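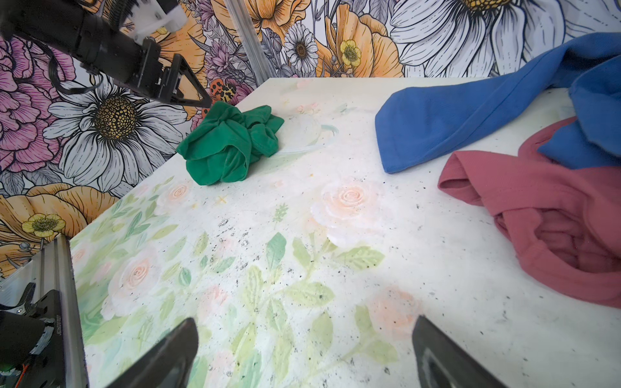
Green, blue and pink-red cloths on the floral tabletop.

Filed under: Student Contests / Line Followers
2 min read

26/06/2022

Ramdale qualifier prep, drive and steering only. Ran the Stonier chassis on the practice loop with the March firmware, then with the new build. Same battery pack, same tires.

March build: holds the line on straights, overshoots the second hairpin. Encoder total for the loop 2,128 ticks on the left wheel. Right wheel not logged, connector had backed out. Reseated and taped.

New build: derivative term raised, integral off. PWM cap set to 188. Hairpin is clean at that cap. Above it the front sensor bar loses the line before the servo catches up.

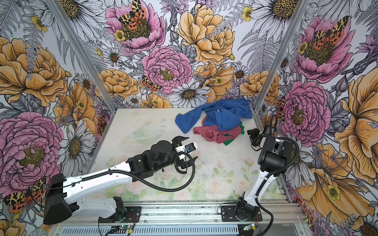 Servo lag measured at 40 ms from command to first movement. Direck board adds nothing I can see on the scope. Suspect the horn, there is play in the spline. Swap before touching gains again.

Picard sensor bar: channel 2 reads high on the gray patch near the start gate. Recalibrated, still high. Masked it in software for now. Rules allow one recalibration after inspection, so the mask has to survive a power cycle. Currently it does not.

To do: write mask to EEPROM, new horn, log both wheels.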